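Hot water recirculation: the timer, the loop and the power bill

Posted December 11, 2025

The ensuite in our house is at the wrong end of the building. The storage heater sits outside the laundry, and the copper run from there to the ensuite basin is long enough that you can start the tap, make the bed and come back to lukewarm water. The previous owners dealt with it by fitting a recirculation loop, which keeps hot water moving through the pipe so there is always some near the tap. It works well. It also loses heat all day and all night, and that was the part I wanted to measure.

The loop has a small bronze-bodied pump, a check valve and a return line back to the cold inlet of the tank. When we moved in the pump ran continuously. The pump itself draws very little, so I had ignored it for two years. What I had not considered was the pipe. A long run of copper at 60 degrees, with foam lagging that has gone brittle and split at most of the elbows, is a fairly effective radiator for the underfloor space.

I put a separate meter on the heater circuit in September and left everything else alone. For the first four weeks the heater used 481 kWh. That covers two adults who shower once a day and a dishwasher that heats its own water. For the next four weeks I switched the pump off at the wall and we put up with the wait. The heater used 228 kWh. I had expected a difference, but I had not expected the loop to be responsible for more than half of the consumption.

Some caveats. The weather warmed up over the second period, so the incoming water was warmer and the tank lost less through its jacket. We may also have showered differently when we knew we were being metered. I would not defend the figures to the last digit, but weather alone does not explain a gap that size.
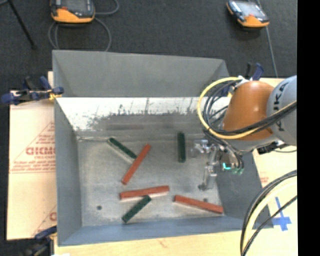 The obvious fix is a timer. I started with a mechanical one, the sort with pins around the dial, and set it for an hour in the morning and 90 minutes in the evening. It drifted every time the power went out and had no idea about weekends. I replaced it with a Siton digital timer, which has a battery backup and separate weekday programs. The manual is poor. To set a second event on the same day you hold the program button until the colon stops flashing, a step that is only mentioned in the section on daylight saving.

The second fix is a thermostat on the return line. It cuts the pump once the return pipe reaches a set temperature, so within a timer window the pump only runs for a few minutes at a stretch. I clipped mine to the pipe just before the check valve and set it to 38 degrees. Higher settings gain nothing at the tap that I can detect. The sensor has to sit against bare copper, under the lagging, or it reads the air and the pump never shuts off. I got this wrong the first time.

The third fix is the lagging. I bought 52 metres of 19 mm wall foam, which was too much, and spent a weekend under the house replacing the old stuff. Mitre the elbows and tape them properly. Nilmini Sikder, who did our plumbing rough-in for the laundry, told me to lag the first two metres of the cold inlet as well, as heat creeps back up it from the tank. I did, and the pipe is noticeably cooler to the touch beyond that point.

With all three in place I have just under three weeks of data. It is tracking only slightly above the pump-off result, and the ensuite has hot water when we want it. If it holds over winter I will leave it alone. I still need to look at the relief valve, which drips more than I would like after the morning draw, and at the anode, which has probably never been changed.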